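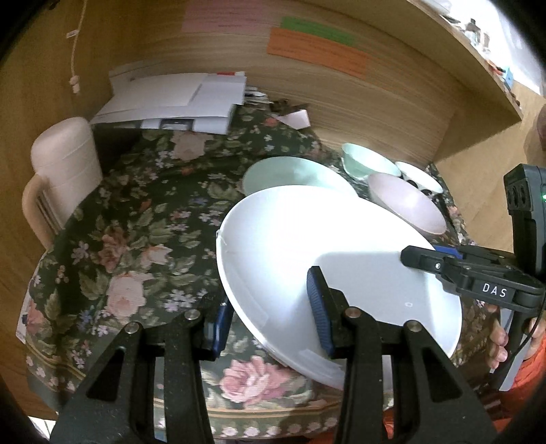
**Utton, Feb 23, 2019**

**pinyu_tam**

Big white bowl, one gripper in each hand, rim between the blue pads. We'd done this lift all morning. Then the left jaw let go with the width readout still insisting it was holding something, and I caught the bowl with my knee. Knee is fine. Bowl is fine. My opinion of the readout has suffered.

What I have from the log (Mok, latest build):

- jaw width steady right through the slip
- no fault code, no warning, no beep
- pose track jumps 21 mm sideways at about the same moment, then comes back as if it had just stepped out for air

The mint and pink bowls have never done this. Is it pads or tracking? I would like to know before I go near the bowl again without shin guards.

---

**grommet_ed**

Pads. Glossy rim, smooth curve, and you're pinching it at one spot. Wipe them with alcohol, let them dry, try again.

---

**pinyu_tam**

Wiped them before the session and again at lunch. They are the cleanest thing in the building, me included.

---

**hadiza.a**

I'd look at the tracking first. A shiny white bowl tipped toward the camera with glare up its inside is a mirror with ambitions. If the pose solver latches onto the glare, it'll report that your hand moved when it didn't. We had the same jump on a steel sink last March and lost 8 episodes before anyone looked.

---

**grommet_ed**

Sure, but glare doesn't open a jaw. It's a hand-held tool. The only thing holding that bowl up was a person squeezing and a pad gripping, and the software could have been reciting poetry for all the bowl cared.

---

**hadiza.a**

I didn't say it opened the jaw. I said there may be two faults. You've picked the one you like.

---

**moataz_s**

Both of you are skipping "width steady." The rim is a wedge. It can slide down the pads and tilt without changing the gap enough to show up. Width tells you how far apart the jaws are. It has never told anyone whether they were holding a bowl, and whoever labeled that field "grasp OK" in Mok owes Pin-yu a knee.

Check the pad backing as well. On our Rilex spares the glue softened and the ribbed face crept sideways under load. Looks perfect until you push it with your thumb.

---

**pinyu_tam**

Pushed with thumb. Left one moves. Right one doesn't.

I am choosing to be pleased about this.

---

**grommet_ed**

So, pads.

---

**hadiza.a**

So, pads, and a 21 mm jump that a pad can't explain. Close the blind and run it again before you put that data in a training set.

---

**pinyu_tam**

New left pad on, blind down, folded blanket under the lift area. First batch: no slips. The pose jump is smaller but still there, so each of you may claim half a win and I will not be taking questions on which half.

I've pulled everything from this morning with the white bowl in it. Cheuk-hei wants to keep the good ones. I can't tell which are the good ones, given that the slipped lift is marked "grasp OK" too.

---

**cheukhei_su**

I still think throwing out the whole morning is excessive. You could go through the video by eye.

---

**pinyu_tam**

You could. I'll send you the folder.

---

**moataz_s**

Please file the label thing with Mok before this drops off the page. I filed one and got back a form reply thanking me for my enthusiasm.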